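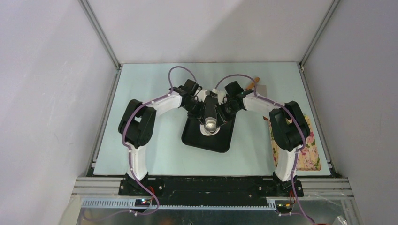
Cómo montar y recoger una bandeja de servicio individual

Procedimiento para bandejas rígidas sin asas, de esquinas redondeadas, con un solo recipiente metálico y un paño. Sirve para servicio en habitación, desayuno en mesa auxiliar o merienda. No cubre bandejas con pie ni carros.

Material

Bandeja negra de superficie lisa
Recipiente metálico pequeño con tapa
Paño de algodón estampado, lavado y planchado
Paño de microfibra seco
Bayeta húmeda
Plato y cubiertos, según el servicio

Preparación de la superficie

Despeje un espacio de trabajo algo mayor que la bandeja por los cuatro lados. Pase la bayeta húmeda y seque. Los restos de grano o de azúcar rayan la base de la bandeja al deslizarla, y en una bandeja negra la raya se ve desde cualquier ángulo.

Deje el paño estampado a un lado, fuera de la bandeja, hasta el final. Si se coloca antes, recoge la humedad del recipiente y pierde el planchado.

Montaje

1. Limpie la bandeja con microfibra seca, del centro hacia las esquinas. En las esquinas redondeadas gire el paño sobre el dedo índice; un paño doblado en cuatro no llega al fondo de la curva.

2. Abrillante el recipiente metálico antes de llenarlo. Sujételo por la base con una punta del paño y frote la tapa en un solo sentido. A partir de aquí no se toca la tapa con los dedos.

3. Llene el recipiente como máximo hasta dos centímetros del borde. Cierre y compruebe que la tapa asienta.

4. Coloque el recipiente sobre la bandeja, de pie y cerca del centro. El peso mayor va siempre en el eje. Si hay plato, se desplaza el plato.

5. Levante la bandeja 2 cm por ambos lados. Si cabecea, corrija la posición del recipiente y repita.

6. Doble el paño en tres a lo largo y luego por la mitad, con el estampado hacia fuera. En los paños de flores conviene que el motivo completo quede en la cara superior. Colóquelo a la derecha del plato, con el doblez hacia dentro.

Los alimentos sueltos (zanahoria cruda, salchicha, pan) van en plato. Sobre la bandeja desnuda ruedan y dejan cerco.

Recogida

Retire primero el paño y sacúdalo. Después, los alimentos. El recipiente metálico sale el último, vertical y con la tapa puesta, sujeto por la base. Vacíelo en el fregadero, nunca sobre la bandeja.

Lave la bandeja a mano con agua templada y jabón neutro. Séquela de inmediato y guárdela en vertical. Si hay que apilar varias, intercale papel entre cada dos.

Problemas frecuentes

Marcas de cal en el metal: agua y vinagre a partes iguales, un minuto de contacto, aclarado y secado.

El recipiente resbala: revise si queda jabón en la bandeja. Si persiste, corte un disco antideslizante del diámetro de la base.

El paño se abre: exceso de almidón o doblez en frío. Planche el doblez una vez.

Texto: Efren Ambrosio. Revisión: Milan Verbeke. Última modificación: 27 ago 2022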